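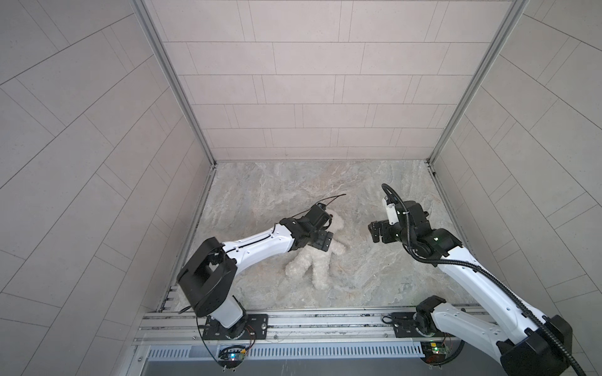 Clorberg Toy Lending Service
Interim progress report to the Prustitz Fund
Prepared by Abílio Magalhães, collections and lending
6 October 2023

Scope of this report

The grant covers three work packages: migration of the lending register, a revised cleaning and inspection procedure for soft toys, and a trial of loans through the Clelelau branch. Work started in March. Package one is complete except for the items listed below. Package two is in progress. Package three has been delayed and a revised plan is given at the end.

Register migration

The old register was a set of spreadsheets kept separately by each branch, with different column names and no shared item number. All 1,721 records have now been moved into the Bagheri catalog. Each record carries an item number, a category, an age range, a list of parts and a condition grade from A to D. Where two branches had used the same number, the Clorberg number was kept and the other item was relabeled.

Two problems remain. Loan history before the current membership system could not be matched to item numbers and has been stored as a read-only file. Age ranges were missing from most of the puzzles and board games, and these are being entered by hand from the packaging. Where the packaging has been lost, the item stays out of circulation until a range has been assigned by a second member of staff.

Barcode labels were changed from paper to polyester during the migration. The paper labels did not survive wiping with detergent. The polyester labels cost more per sheet, and the difference was met from the consumables line.

Soft toys: inspection and cleaning

Soft toys make up 447 of the records. They account for a larger share of withdrawals than any other category, mostly for open seams and loose eyes. Under the earlier procedure an item was checked only on return, by whoever was at the desk, and the result was not written down.

The revised procedure has been in use at Clorberg since the register went live. To date 364 soft toys have been through it. An inspection consists of the following:

Seams are checked by hand along their full length, with light tension applied across the stitching.
Eyes, noses and buttons are pulled and twisted. Any movement at the base means the item is graded D.
Pile is parted at the back of the neck and under the limbs to look for soiling at the root.
Clothing is removed where it can be removed, and is inspected and washed separately. Knitted items are dried flat.
The fiber content on the sewn-in label is copied into the catalog. If there is no label, the item is treated as surface wash only.

Grade C items go to the repair shelf. Grade D items are withdrawn. The repair shelf is currently the slowest stage, and turnaround depends on one member of staff who sews. A second person is being trained, with the hours charged to the staff development line as agreed in the last budget revision. 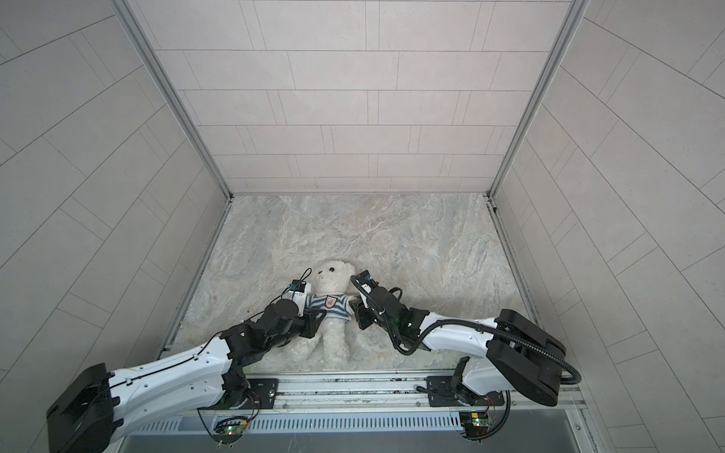 Drying capacity

Long-pile toys take much longer to dry than was assumed in the application. Surface pile is often dry to the touch while the filling is still damp, and two items had to be discarded after they were shelved too early. The procedure now requires weighing before washing and again before release. An item is released when it has returned to its starting weight. Mesh drying racks and a dehumidifier have been ordered for the back room, and both are within the equipment budget.

Clelelau branch trial

The trial was planned for the first half of the grant period. It could not begin because the branch building was closed for electrical work. The landlord has confirmed access, and shelving has been moved in. The opening stock will be about 400 items, drawn from duplicates held at Clorberg. Soft toys will be included only if they are graded A or B.
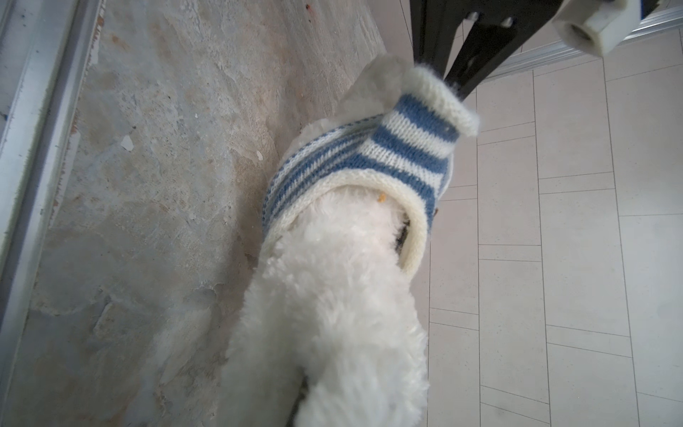
Can borrowers wash a soft toy themselves before returning it?

We ask them to leave it as it is. Home washing removes the starting weight as a reference, and high dryer heat can mat or melt synthetic pile. Borrowers are asked to report spills on the return slip so that the item can be set aside for treatment.

Budget position

Spending on package one is closed and came in slightly under the approved amount. Package two is on budget. We request permission to carry the unspent staff hours for Clelelau into the next reporting period, with no change to the total award.

Next period

Complete the missing age ranges.
Finish first inspection of the remaining soft toys.
Install the drying racks and record drying times by pile length.
Open the Clelelau collection and begin monthly loan counts by category.

Copies of the inspection form and the grading table are available from the Clorberg office.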